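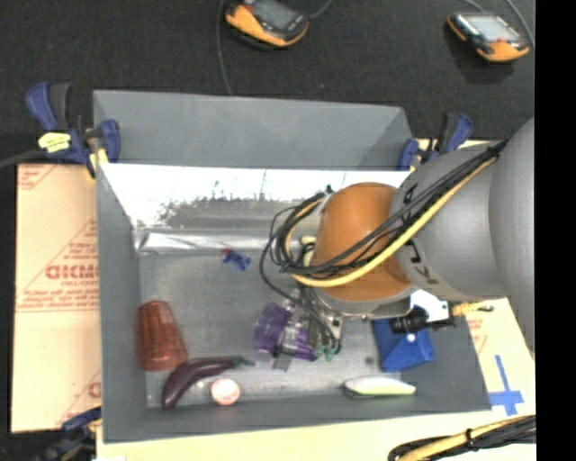 **Bin Picking Group, Grindmont Applied Handling Lab**

Progress report to the Vestov fund, October

Hi all,

I know you were hoping this one would be mostly numbers, and there are some further down, but the big thing this period was the cable fault, so I'm going to start there and get the bad news over with.

Short version: we lost 24 working hours of run time, one gripper cable and a fair amount of my good mood. Nobody was hurt. The arm is back to picking out of the gray bin, at reduced speed, and I expect to lift the speed limit once Dong-geon Cha and I are both happy with the new cable path.

## What went wrong

We were in the middle of a 400-pick endurance run on the mixed toy set (cups, the eggplant, the ball, all the usual stuff). Late in the run the gripper stopped reporting its finger position. The arm didn't know that was a problem. It went on to the next pick with a stale reading, came down over one of the tumblers with the fingers in the wrong place, and pushed. The tumbler skidded, the arm kept going, and the force limit tripped a good bit later than I'd like. Dong-geon hit the stop at nearly the same moment, so I can't tell you for sure which of them got there first. The log has the two events practically on top of each other.

When we pulled the gripper cable we found the break right where it bends at the joint. If you look at how the black and yellow cables run across the orange joint and loop back on the left side, you'll get the idea: every time the wrist turns, those loops get worked. We'd tied the bundle farther back and figured that was plenty. It wasn't, and I'm the one who signed off on it, so put that on my tab.

There's a second piece to this that bothers me more. A dead sensor should stop the arm, full stop. Our code was holding the last good value and carrying on, which we'd put in months ago to get past some flickery readings and then (you can guess) never took out. The cable was going to wear out sooner or later. The software is what turned a worn cable into an arm leaning on a cup!

## What we've done about it

- Replaced the gripper cable and left more slack in the loops.
- Removed the "hold last value" behavior. If the finger reading goes missing now, the arm stops where it is and waits for a person.
- Lowered the force limit for the downward part of the pick. This gives us a few false stops on the bigger items, and I'm fine with that for now.
- Checked all the bin clamps. One had worked itself a little loose, which may be from the push or may have been like that already.
- Added a cable check to the start-of-day list, with a flashlight, by hand, through the full wrist turn.

We tested the new stop by unplugging the gripper on purpose at 4 different points in the pick. It stopped every time. I'll admit I stood well back for the first one.

## Where the actual project is

Slower than planned, but moving. The see-through items are still our headache. Purple cup on its side, reddish-brown tumbler, anything you can see the bin floor through: the vision step either misses them or puts the edge in the wrong place. The Vídalín software update helped with the solid toys and did pretty much nothing for the cups. The shiny crumpled strip along the back of the bin floor also throws glare into the depth reading, and I want to try the same runs with that area dulled down before we blame the model again.

The endurance run will be redone from zero. I thought about stitching the good part of the old run onto a new one, and Dong-geon talked me out of it. He's right, we'd be explaining that splice forever.

## What I need from you

2 things. First, approval to spend some of the travel money on spare gripper cables and a proper cable guide for the wrist. Lellusness makes one that should fit, and they've offered to lend us a sample before we commit. Second, I'd like to push the transparent-item milestone into the next reporting period. I could give you a half-baked result on the old date, but the reduced speed eats straight into our run time and I don't want to rush the arm back up just to make a deadline.

The full incident log is in the shared folder with the stop test results. Happy to jump on a call if you'd like to go through it, mornings before 10 are best for me. Dong-geon has the details on the force limit if that's what you want to dig into.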